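Toltumora Bedding Set, student release
Kendwood Robotics Club
Last updated July 10, 2019

What this is

Recordings of a two-handed robot handling bed linens, collected by members of the Kendwood Robotics Club as the spring project. There are 915 episodes in the release. Most cover a single step, such as pulling a sheet toward the foot of the bed or moving a pillow. The club entered the project in the Ojo student challenge, home tasks division, and the files are shared here in the form we submitted them.

How it was collected

Students drove the robot by teleoperation, in pairs. One person operated and the other kept the log and held the stop button. Pairs switched after each block. Collection started in March, and the first two weeks are left out because the wrist calibration changed afterward.

Each episode has head camera video, joint positions for both arms, finger positions and a one-line text label. Labels were typed by the person keeping the log and checked later by a different student. Spelling has been cleaned up but wording has not, so "top sheet" and "loose sheet" both appear for the same item.

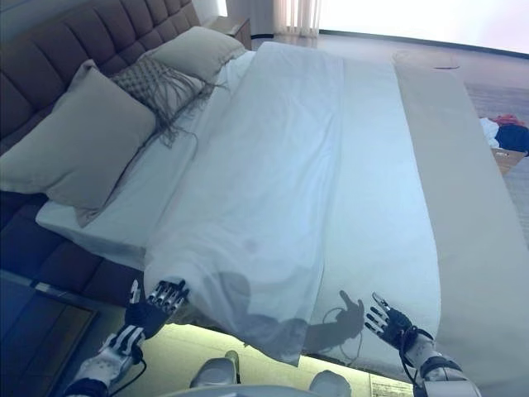 The gray cushion should have its own label instead of going under "pillow," according to one of the operators, as the fringe catches on the fingers and those episodes run longer. The label was split in version 3. Older label files still use "pillow" for both.

Splits

Train and test are divided by operator pair, so no pair appears in both. The test split has 198 episodes. If you make your own validation set, please divide it the same way. Random splits gave us scores that were much too high.

Known problems

Window light is strong in many daytime episodes and washes out part of the view. Shadows of the hands fall on the sheet, and our first segmentation model marked some of them as hands.

Thin fabric is hard to track when it lifts off the mattress. We do not provide sheet outlines for those moments.

Finger force was not recorded. The readings in the "grip" column are motor current and should not be compared between left and right.

Almost 300 episodes end with the operator letting go early. They are marked "partial" and are fine for grasping work.

Files

episodes/ video and joint data
labels/ text labels, one file per version
splits/ train and test lists
tools/ the Muvora loader and a short playback script

Run the playback script on one episode before converting the whole set. It prints a warning if the video and joint clocks have drifted apart.

Use

Free for class and club use. Please credit the Kendwood Robotics Club and give the version number. Corrections to labels can be sent as a plain text file with the episode number and the new wording.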